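How to Score a Cricket Match by Hand

Most club matches still need someone with a pencil and a scorebook. Apps are fine until the battery goes or the phone signal drops, and many leagues ask for a paper book in any case. This guide covers an ordinary limited-overs game, scored on paper, from the toss to the final check. If you can follow a game on television, you can learn to do it in an afternoon.

The examples come from a one-day game between Solberg and Carkell. Solberg batted first and made 210.

What you need

- A scorebook. The Jimard club book is used in our league, but any book with a batting section, a bowling section and a running total will do.
- Two pencils and an eraser. Some scorers use pens in different colors for each bowler. Learn in pencil first.
- A clipboard or something heavy to hold the pages down.
- A watch.
- Both team lists, with full names and initials.
- A clear view of both umpires. Sit side-on to the pitch if you can, in the shade, and away from the players' bags.

There should be two scorers, one from each side, sitting together. You each keep your own book and compare at the end of every over. If there is only one of you, ask a batter who is already out to call the balls while you write.

Before the first ball

1. Fill in the top of the page. Write the names of the teams, the ground, the competition, the date and the number of overs. Write dates the same way all season. Our book for the Carkell game says Tue 9 April.

2. Write down who won the toss and what they chose to do.

3. Enter the two opening batters on lines one and two. Leave the rest of the batting order blank. Captains change their minds, and a list copied out in advance is usually wrong by the fourth wicket.

4. Ask the umpires about local rules. You want to know the value of a wide, whether a no-ball brings a free hit, how many overs each bowler is allowed, and what happens if it rains.

5. Write the start time when the first ball is bowled. The time printed on the fixture card is no use if the game started late.

The parts of the page

A standard page has four main areas.

The batting section has one line per batter. Each scoring shot goes in the long box next to the name, and the boxes at the end are for how out, the bowler and the total.

The bowling section has one line per bowler, with a small square for each over.

The extras section is under the batting. It has separate rows for byes, leg byes, wides, no-balls and penalty runs.

The running total, sometimes called the tally, is a block of numbers starting at 1. You cross them off as runs are scored.

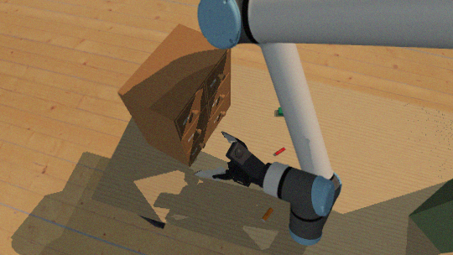
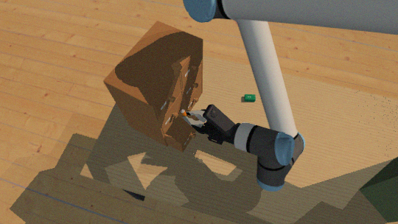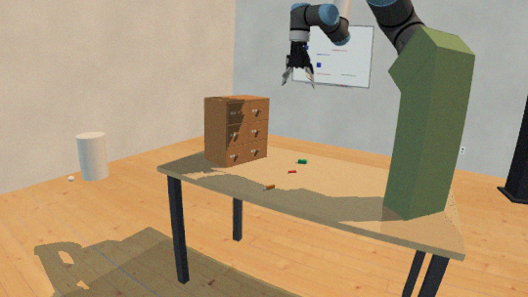 Recording each ball

Every ball goes in at least one place, and most go in three. Do it in the same order each time. I use bowler, batter, total.

1. Dot ball. Put a dot in the bowler's square and a dot next to the batter's name. Nothing goes in the tally.

2. Runs off the bat. Write the number in the bowler's square, write the same number next to the batter, and cross that many off the tally. A boundary is a 4 or a 6. Wait for the umpire's signal before you write it.

3. Wide. Put a cross in the bowler's square. If the batters also run, add a dot in one corner of the cross for each extra run. Write the total in the wides row and cross it off the tally. A wide doesn't count as a ball faced, so the batter gets no mark.

4. No-ball. Put a circle in the bowler's square. If runs come off the bat, write the number inside the circle and also next to the batter. The penalty run goes in the no-balls row. A no-ball does count as a ball faced, so if nothing was scored off the bat, mark it in the batter's line with an empty circle.

5. Byes. Draw a small triangle pointing up in the bowler's square with the number inside. The runs go in the byes row. They are not charged to the bowler.

6. Leg byes. Same thing with the triangle pointing down, and the runs go in the leg byes row.

7. Wicket. Put a W in the bowler's square if the bowler gets credit for it. For a run out, use a dot or the number of completed runs. Close the batter's line with a double mark like two arrowheads, then fill in how out.

Umpires should wait for you to acknowledge each signal. Raise an arm, or hold up a white card if you are a long way back. If you missed something, don't acknowledge. They will repeat it.

How out

The usual entries are short:

- Bowled: write "bowled" and the bowler's name.
- Caught: write "ct" and the fielder's name, then the bowler's name.
- Leg before: write "lbw" and the bowler's name.
- Stumped: write "st" and the keeper's name, then the bowler's name.
- Run out: write "run out" and the fielder's name. Leave the bowler's box empty.
- Still in at the end: write "not out".

If you don't know who took a catch, leave a gap and ask at the next drinks break. Don't guess. Fielders care about this more than you might expect.

At each wicket, fill in the fall of wickets line as well. It needs the team score, the number of the batter who is out, and the score of the batter who is still in.

Ending the over

An over has six legal balls. Wides and no-balls have to be bowled again, so a messy over can have eight or nine marks in the square. Write small from the start.

When the umpire calls over:

1. Add up the runs charged to the bowler in that square. That means runs off the bat plus wides and no-balls.

2. Write the bowler's running figures below it. If a bowler had 1 for 14 and the over cost five, the new figures are 1 for 19.

3. If the over cost the bowler nothing, join the dots to make an M. That is a maiden. An over with no runs and a wicket credited to the bowler is a wicket maiden, and the marks are joined to make a W.

4. Read the total to the other scorer. If you agree, carry on. If you don't, work back through the last over before the next one gets going.

Umpires do miscount. If an over ends after five balls or runs on to seven, record what was bowled. The umpire's count stands.

Working out a net run rate

Tables are often split on net run rate, so it helps to know how to check it. Take all the runs a team has scored and divide by the overs it faced. Then take all the runs scored against it and divide by the overs it bowled. Subtract the second number from the first.

Two things catch people out. If a team is bowled out, you use its full allocation of overs, even if it only lasted half of them. And part overs have to be turned into sixths before you divide. An entry of 38.3 overs means 38 overs and three balls, so the number to divide by is 38.5.

Solberg finished last August with 2,690 runs for the season, and the table had them in the wrong place for a week because somebody had divided by 38.3 in one match.

The final check

Do this at the end of each innings, before you leave your seat.

- Add the batters' scores to the extras. The answer should match the last number crossed off the tally.
- Add the runs charged to each bowler, then add the byes and leg byes and any penalty runs. The answer should be the same again.
- Count the wickets in the batting section. Take away run outs and compare with the wickets in the bowling section.
- Check that the fall of wickets line has the right number of entries.

If the batting side is right and the bowling side is out by one or two, look first at the wides. A wide that went for extra runs is the most common mistake. A leg bye charged to the bowler comes next.

When everything balances, both scorers sign the page and the umpires sign under them. Take a photo of it before the book goes back in the bag.

Common questions

Can I use an app as well? Yes. Plenty of scorers run an app next to the book. Keep the book as the main record and update the app between overs.

What if the two books don't agree at the end? Compare over by over until you find the ball. You can't split the difference. If you still can't settle it, the umpires decide.

Do I score two-innings matches the same way? Yes, but the pages are longer and you need more of them. The Fadora Cup final goes over two days, and one innings there reached 522, which ran off the end of the printed tally. If that happens, rule up a spare sheet with the next numbers and clip it to the page.

What about penalty runs? They go in their own row under extras and are not charged to the bowler. Note the over they were given in – the league will ask.

How long does it take to get good? After three or four games the symbols come without thinking. Start with a second-team game if there is one, and sit next to someone who has done it before.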